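The Vedlow Pudding Mile

Hsin-yi Yau had been told about the Pudding Mile on her second night in Vedlow, and by the third she had signed up for it. 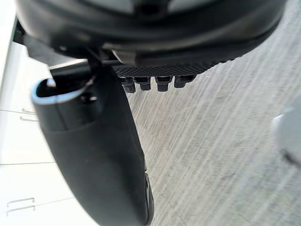 The rules were glorious. Two laps of the green, then a bowl of sticky toffee pudding, then two more laps, then another bowl, and so on until you had done your mile or lain down by the duck pond. Students from Kanby House ran it every September in fancy dress, and Hsin-yi (who had never in her life won a race, or even come near it) thought it was the best idea anyone had ever had.

"You'll want to chew," said Leung, her neighbour across the landing, pinning a number to her back. "Last year I didn't chew."

She was number 163! She wanted to keep it for ever.

The whistle went and they were off, nuns and lobsters and one enormous teapot, all thundering past the chip van. Hsin-yi was dressed as a postbox and could see out of the slot if she kept her chin up. Over 800 people were yelling along the rope - she could hardly hear her own feet - and when she reached the table the first pudding was steaming and perfect. She had it down in nine mouthfuls. Nine! The teapot was still looking for his spoon.

By the second bowl her legs had gone strange and she had custard in her posting slot. By the last lap there was only Mindidon in front of her, the tall girl from the rowing club, jogging along in a bee costume with one wing hanging off.

"Are you going to be sick?" Hsin-yi shouted.

"I don't think so!" Mindidon shouted back. "Are you?"

"Maybe! Isn't this brilliant?"

The bee started laughing, and then she couldn't run, and then neither of them could. They came round the last bend holding each other up while the teapot went rattling by on the outside, arms in the air, spoon and all.

"Again next year?" said Mindidon, flat on the grass.

"Is there any pudding left?" said Hsin-yi.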